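Última actualización: junio
Lectura: 1 min

1/ Comparativa de pinzas paralelas en el bimanual: Holar contra Sosent. Misma muñeca, mismo controlador, mismos dedos negros. Solo cambia el accionamiento.

2/ Tarea: coger una pieza metálica redonda de la mesa y soltarla en un punto marcado. 120 intentos por pinza, brazo derecho. El izquierdo espera con los dedos entreabiertos.

3/ Con Holar, 90 de 120 a la primera. Casi todos los fallos son de altura: el dedo toca la mesa antes de cerrar y el controlador corta por par.

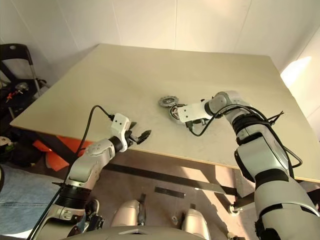
4/ Con Sosent, 107 de 120. Cierra más lento, pero la lectura de corriente es más limpia y el umbral de contacto se ajusta sin pelearse con el filtro.

5/ El engranaje dentado es otra historia. Es plano y los dedos resbalan sobre los dientes si la orientación no acompaña. No publico cifras hasta repetirlo con yemas de Tô.

6/ Cableado: el lazo hasta la carcasa tira de la muñeca en giros largos. Cúc Đoàn propone sujetarlo más atrás, en el antebrazo. Pendiente.

7/ Registro completo: 1,071 ciclos, contando calibración y descartes. El objetivo antes de decidir son 2,000 — faltan sobre todo agarres con el brazo izquierdo.

8/ Quien tenga datos de Holar con firmware anterior, que me escriba. En Clollville solo nos queda una unidad y ya está actualizada.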